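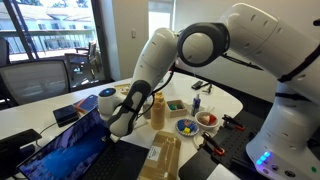

Anas Semaan reckons the arm will be sorting parts unattended by the next report, and has asked me to put that in writing. I've put it in writing. I wouldn't plan any spending on it.

Progress report to Clisholm, 26 December 2020
Project: Ruder (shared workshop build)

Spent to date is $1,253, mostly on cabling, clamps and the second set of finger pads. The first set wore through.

The arm moves where it is told. Getting the gripper to close on the right thing is another matter. We ran 40 picks of small blocks off a plate and logged every one. The results looked good until I went through the log and found the operator had nudged the plate between attempts. I've thrown that run out and we'll do it again with the plate taped down.

Bottles are easier to grip but tip when the wrist comes in low. Anas puts this down to calibration. He said the same in our last report, and we have recalibrated two times since.

The Najjar software update fixed the stalling at the elbow and slowed everything else. Fernau still hasn't answered my emails about the replacement cable.

Still to do:
Repeat the block test
Settle the wrist height for bottles
Write down the start-up procedure, which at the moment lives in Anas's head

We asked for two more months. I'd sooner you held the second payment until the repeat test is in and you've seen the raw log, not our summary of it.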